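Section 7. Setting the rinse and dry times

Read this section before you change anything. The factory settings on the Stovura countertop dishwasher are better than people think, and most of the complaints we get come from owners who changed four settings on the first night and then couldn't say which one caused the trouble.

7.1 Before you start

1. Run one full cycle with the racks empty and no detergent.
2. Check the drain hose for kinks. Check it again after you push the machine back against the wall.
3. Write down the current settings. The panel doesn't remember them for you, whatever the sales sheet says about "smart recall."

Note: Smart recall brings back the last program you ran. It does not bring back the times you set inside that program.

7.2 Changing the rinse time

1. Press and hold RINSE until the display blinks.
2. Use the arrows to pick a time. The range goes up to 900 seconds. We have yet to see a load that needed it.
3. Press RINSE once to save. If you hear two beeps, it did not save. Start over.

Start at the factory setting and go up by 30 seconds at a time. Run at least two loads before going up again. A single bad load proves very little, especially if somebody put a pan over the spray arm.

Caution: Do not use the longest rinse to make up for too much detergent. Use less detergent. The scoop that comes in the box is too big for soft water, and the line on it marked "normal" should be treated as a suggestion from people who sell detergent.

7.3 Changing the dry time

1. Press and hold DRY until the display blinks.
2. Choose LOW, MEDIUM or HIGH.
3. Press DRY once to save.

HIGH uses more power and makes only a small difference on plastic. Plastic holds too little heat to dry well in any machine this size. Owners who expect otherwise will be let down by this one and by the next one they buy.

Loading matters more than the dry setting. Tilt bowls so the rim drains, and keep them from nesting.

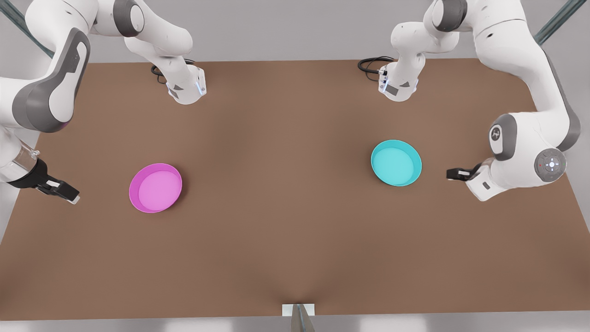 Mugs go on the top rack at a slant. If the base of a mug has a deep ring, it will hold water on every setting, and you will need a towel.

7.4 If the display shows E31

The manual for the older Culness model calls this a heater fault. On this model it is nearly always a low water supply.

1. Turn the machine off at the wall.
2. Open the supply tap all the way.
3. Clean the inlet screen with a soft brush.
4. Turn the machine on and run QUICK.

If E31 comes back, call for service. Do not replace the heater yourself on the strength of an online video.

Note: Resetting the panel clears the code without fixing the cause.

Section revised by Karla Espinoza, 9 April 2018. Replaces the February sheet, which gave the wrong button for DRY.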